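4.2 Player Responses to Delayed Release Information

The second part of the study looked at how players of the online role-playing game Lorkovum reacted when its publisher, Clerkus, moved the planned expansion from November to an unstated later date. We collected 2,647 posts from the official forum. After duplicates and posts by staff accounts were removed, 2,569 remained. Each post was read by two coders and marked as supportive, neutral or critical. Where the coders disagreed, the post was discussed until a single mark could be agreed upon.

Critical posts were most common in the first hours after the notice and became less common once the developers began to answer questions directly. The tone of the replies mattered more than their length. Short answers that named a specific feature, such as the new crafting menu, drew fewer complaints than long statements about quality. Figure 2 is discussed further in Section 5.

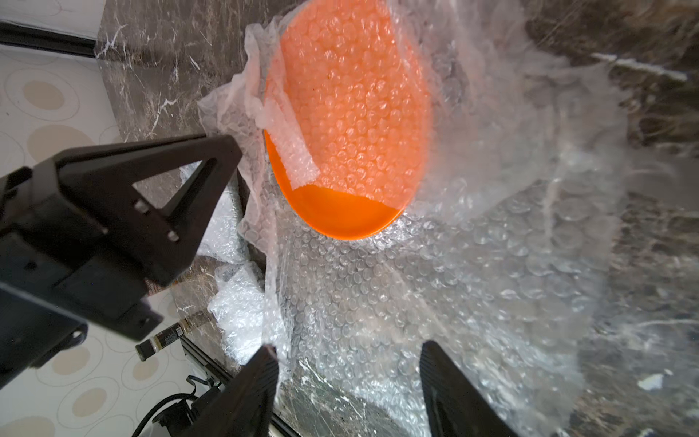
Figure 2. Bowl and bubble wrap.

A separate group of 584 posts came from players who had also taken part in the earlier Truromo test. These players wrote more often about game balance and less often about the date itself. Rowlands and Visser report a similar pattern among long-term players of Craddock, although their sample was drawn from private chat groups and cannot be compared directly with ours.

Two limits should be noted. Forum users are not typical of all players, and many people who were unhappy with the delay may have stopped playing without posting. The coding scheme also gave no separate mark to jokes, which were common in the longer threads and were placed in the neutral group unless both coders read them as complaints.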